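Barcombe Open Day
Progress report to the Fernon Fund, second period
Report covers January through the end of the spring term

Summary

The big item this period was our first open day at the Barcombe workshop, and we are very happy with how it went. We had planned for 600 visitors over the day and counted 612 at the door. The robot demonstrations ran from 10 a.m. until a little after 4 p.m., with one break at lunch that ended up longer than we wanted (see Problems). The rest of this report covers what we did, what it cost in staff time, and what we would like to do with the remaining part of the grant.

What we promised

In the January plan we said we would open the workshop to the public for one day, show at least two working robot stations, and let schools book ahead. We did all three. The Benítez Hall side of the building took the talks and the sign-in desk, and the workshop floor held the stations. We dropped the idea of a printed guide. The printer's quote came in high and we put the money into a second screen so people at the back could follow along, which was a good trade. Several families told us they watched a full run from the screen before moving up to the glass.

Bookings

School groups took 421 of the places. The remaining visitors were families, retired people from the neighborhood, and a good number of students from the Vevenier evening course, who stayed longest and asked the hardest questions. We had wondered whether the older students would find the tabletop tasks too simple. They did not! One group stood through three full runs in a row and wanted to know how much of the motion was planned ahead of time and how much was worked out on the spot. We need a better short answer to that one for next time.

Demonstrations

Station one was the sorting line most of you saw during your site visit. It ran all morning with new bins and gave us very little trouble.

Station two was the two-arm table, and this was the crowd favorite by a long way. We completed 78 runs on it over the day. Grocery handling was the theme, and people connect with that right away because everyone has fought with a bag of fruit on a kitchen counter. Younger kids called out which piece should go next. We let them, and the operators played along when they could.

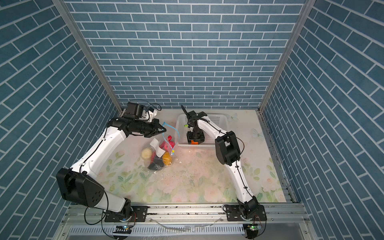 Report and photo by the Barcombe workshop team

The two-arm table is also where the grant has made the most difference. One arm can keep hold of the drawstring on a bag while the other works down in the basket, and it is that sharing of the job that visitors wanted to talk about. Having a camera up on the wrist of the left arm gave us an easy way to start conversations about what a robot sees compared with what we see.

Problems

The lunch break was meant to be half an hour and took almost twice that. A loose connector on station two had to be found and reseated, and we had no spare cable set on the floor. A spare set is now on the shelf next to the station. The line at the sign-in desk also backed up into the parking lot when two school buses came in together. Next time we will stagger the school arrivals and run a second desk for the first hour.

Sound was poor near the workshop door. The talks in the hall were fine.

Next period

We would like to hold a smaller evening session for the Vevenier students, with time for them to drive the arms themselves under supervision. We also plan two school visits with a reduced version of station one, which fits in the van. No change to the total budget is requested. We do ask to move the unspent printing money to cables and spare gripper parts, and would be glad to have your answer before we place the order.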